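The Grisley travel charger arrived in a box that could have held a pair of boots, which gave me hopes the charger itself did not meet. It is small. It is black. It cost more than my first bicycle, and unlike the bicycle it came with a booklet in 7 languages, all of them concerned that I might drop it in the bath.

I bought it to replace the tangle I've been hauling around since my last trip for Căpraru, who send me to look at roof tiles in places with one outlet per hotel room. That outlet is always behind the bed. If you travel for work you know the position: cheek against the headboard, one arm down the gap, feeling for three holes in the dark like a vet with a cow.

So the first thing to say in the Grisley's favor is the cord. It's long, long enough to run from behind the bed to the nightstand with some left over for tripping on. The plug is flat and slides into the gap without moving furniture. Whoever designed it has stayed in cheap hotels, and I'd like to shake their hand.

The charging is fine. My phone went from nearly dead to 100 percent over a long breakfast, and the old laptop, which objects to most things, took to it without a murmur. With both plugged in together the phone slows to a crawl. The booklet calls this "smart sharing." My sister and I had smart sharing too, with the last slice of pie, and I remember how that went.

Now the grumbles. There's a light on the front, and it's blue, and it could guide ships. I've slept under it for two weeks with a sock over it. The sock isn't included. A strip of black tape would work better, but I'd have to remember to buy tape, and I have socks.

It also hums. Not loudly – my friend Hawi Abdella put her ear right up to it and said she heard nothing, but Hawi lives over a bowling alley. At 3 in the morning in a quiet room it's there, a thin little note a shade under middle C.

I had a Clekusura before this, which was cheaper and lasted until last August, when the prongs came off in the wall of a guesthouse and the landlady and I had a long talk about it. The Grisley's prongs don't wobble. I check them every time now, the way some people check the stove.

Should you buy it? If you're on the road a lot, yes, and pack a sock. If your charger mostly lives in the kitchen, get the Isitz. It's half the price and has no light at all.

One last complaint, about the carrying pouch.
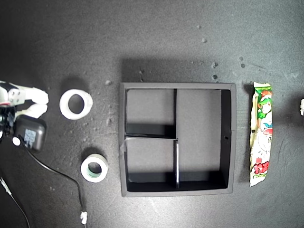
The drawstring on mine came out on the second day and I haven't managed to thread it back in. I wrote to Grisley and they sent me another pouch, same drawstring. I keep my razor in that one.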